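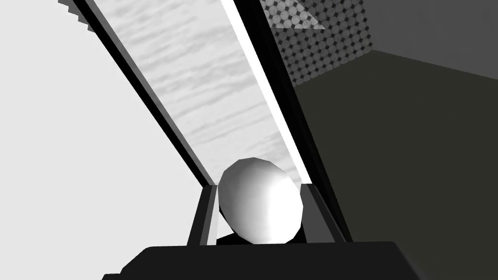
Are simulated demos worth collecting if every one is in the same bedroom?

Posted by Kulsoom Memon in Robots and Automation

I've been put on a job I have doubts about and I'd like to hear from people who have done it.

We're gathering teleoperated examples for a two-armed robot in a simulator. You wear the headset, you drive both grippers, and every run gets saved as a demonstration for a policy to learn from. The plan, written by somebody who will not be driving, says 200 demos per task. The first task is picking up a white egg-shaped thing and holding it. The second is moving around near two big grid panels that stand either side of the robot with a bedroom beyond them.

My trouble is that it's all one room. Same dotted wallpaper, same tan floor, same window with the red frame. I can move the small objects about before a run, and I do, but the desk stays at the far end and the bed stays by the window. By the second evening I was driving on autopilot, and I'd guess my demos looked a lot like each other. 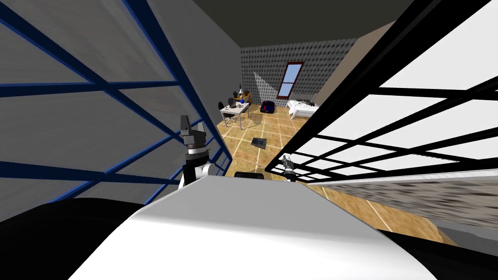
I also get very little to look at. The robot's own white top takes up the bottom of the view, the panels take up both sides, and what I have left to judge distance by is the gap between them. The right gripper sits farther back and half behind the grid, so I tend to do everything with the left. I assume the policy will pick up that habit from me, and nobody on the team seems bothered.

So, is there any point in doing the full 200 this way? Or do I stop early and argue for more rooms? I have until Saturday to say something before the next batch is scheduled. Please don't just tell me more data is better. I've had that from the team lead already.

Ajith Kulkarni

More data is better, sorry. You can always throw runs out later and you can't get them back if you never recorded them. Do the 200, randomize the lighting and the textures afterward, and let training sort it out. We used a tool called Vincze for the randomizing and it was fine.

Comment from Kulsoom Memon: Fine how? Did the policy work in a room it hadn't seen?

Comment from Ajith Kulkarni: We didn't test that. It worked in ours.

Shobha Acharya

I'd push back on the answer above. Changing textures afterward changes what the wall looks like. It does nothing about the fact that your hand took the same path every time, and the path is what gets copied.

I ran collection for a project called Bristance and we had 2399 demos when we stopped. It sounded wonderful in meetings. When we finally plotted the gripper paths on top of each other, most of them came out as one fat line. We'd have been better off with a fraction of that, driven by people who'd been told to start from awkward places. I can't give you a number and I'd be suspicious of anyone who does.

Things I would do before Saturday, in this order:

Plot what you have. Position of each gripper over time, every run on one chart. If it's a fat line you have your argument and you can put it in front of the team lead.

Hold back one start position completely. Never record from it. Then train on whatever you've got, even a small set, and test from that spot. It will probably do badly. How badly is the useful part.

Alternate arms on purpose. Write it in the run sheet, left on odd runs and right on even, and don't let the driver choose. If the right one really can't be seen well enough to use, that's a camera problem. Get it fixed before you record another batch, or you'll be teaching the thing to act on something it couldn't see.

Keep your bad runs, labeled as bad. Ours got deleted by someone tidying up and we regretted it.

As for more rooms, yes, ask. But I've seen teams get five new rooms and then stand the robot in the same relation to the desk in all of them. New wallpaper and a different chair won't buy you much. Moving the robot might.
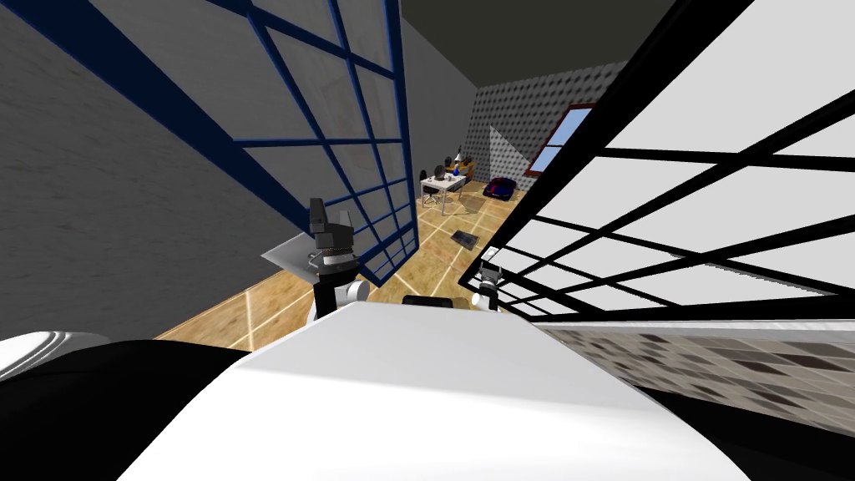

Salim Ogola

Mostly agree with Shobha, with one caution about the held-back position. Pick it before you look at the plots. We chose ours afterward and managed to choose an easy one, and then spent a month believing our own result.

Check the egg task for something else too. Simulated contact can be very forgiving. In our setup a grasp that would have dropped a real object would just sit there between the fingers as if glued, and every one of those got saved as a success. Replay a few of yours with the friction turned down a little. If they start falling, your success label is worth less than you think, and it won't matter whether you've got 200 of them.

I don't know what simulator you're on so I can't tell you where the setting is. In Suno it was buried in the material file.

Comment from Kulsoom Memon: Thanks both. Plotted the arm paths this morning. Left arm is a fat line, right arm barely moves. Friction replay is next, and I'm taking the chart to the team lead whatever it shows.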